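Notes for the fourth session: writing about your parish for people who weren't there

Welcome back, everyone, and thank you for the pieces you handed in last time. I read all of them over two evenings with a pot of tea, and I have to say I enjoyed myself enormously (even the one on the drains, Eckhard, which I will come back to). These notes cover what we'll talk through together. Please bring them with you, and scribble on them as much as you like.

## Where we had got to

Last session we looked at the school prize notice, that short item which turns up in nearly every parish newsletter and diocesan paper: so-and-so came first, so-and-so came second, and the head teacher is very proud. We agreed that these are much harder to write well than they look. Most of you felt the child tends to vanish somewhere behind the name of the prize.

Now we move on to something a bit longer, the report of a parish event. I mean the jubilee, the pilgrimage, the blessing of the new organ, the retirement of a much-loved organist. You will probably be asked to write one of these sooner or later if you are known to own a pen.

## Starting with somebody

My first bit of advice is to begin with a person doing something. Rasa Vaher's piece on the Corkdale pilgrimage opened, in its first draft, like this:

> The annual pilgrimage to Corkdale took place in March and was attended by 506 pilgrims from across the deanery.

Every word of it is correct, and I'm sure it was hard work getting that figure out of the deanery office. But have a look at how she began the second draft:

> Damilola Dauda had walked the last mile in her socks. "My boots gave up at the bridge," she said, "and I wasn't going to give up with them."

I wanted to read on at once, didn't you? The 506 pilgrims are still there, two paragraphs down, where we are ready to be impressed by them. Rasa asked me whether it was a bit cheeky to put socks before the bishop. I don't think so. The bishop got a very nice paragraph of his own, and the people who read these reports mostly know already that he was there. 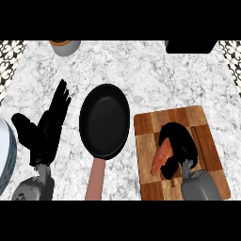
A word of warning, though, before you all go off hunting for socks. The person you open with should have something to do with what the day was for. Damilola was a pilgrim and she was walking, so she belongs at the top of a piece about a walk. If the most amusing thing you saw was a dog getting into the sacristy, by all means put it in, but I would save it for further down.

## Asking and listening

Many of you are shy about asking questions after Mass, and I do understand -- people want their coffee, and you feel like a nuisance. Try asking one plain question and then waiting. "What made you come today?" has served me very well for years. "Was it a lovely day?" will only ever get you "Yes, it was lovely", and then you are stuck with it.

Write down the words as they are said. If Ea Baldursdóttir tells you that the choir "wobbled a bit in the Gloria", then she said wobbled, and you mustn't change it to "experienced some difficulty". Do check with her that she's happy to see it in print. Check the spelling of her name while you're at it, accent and all, and do this even if you've known her for 18 years. I once left a letter out of a churchwarden's surname and heard about it every Easter until he moved away.

## Numbers and names

Eckhard Ackermann's report on the appeal for the church drains gave the amount raised as 1,241 pounds, which was right, and then gave it again in each of the next four paragraphs. Once is plenty! Say it clearly, say what it will pay for, and let the reader get on. The paragraph about the old clay pipe and the tree roots was splendid, and I'd happily have had more of that.

With names, the usual trouble is the long list of thanks. Rigoberto Rosales had a very sensible idea here, which was to put the thanks in a separate short paragraph at the foot of the piece, in alphabetical order, so that they don't clog up the story and there are no hurt feelings about who came first.

## To try at home

Choose something that has happened in your own parish or school in the last year, large or small, and write it up in no more than two pages. Before you start, jot down:

- the person you might open with, and what they were doing
- one thing somebody said, in their own words
- the one number the reader really needs, if there is one
- anything you still have to check, and whom you would ring

Then write it straight through without stopping to tidy. Leave it overnight if you can, and read it aloud in the morning, to the cat if necessary.

Please let me have your pieces by June 4, 2020, typed or in legible handwriting. If you are stuck for a subject, do ring me of an evening and we'll find you one between us.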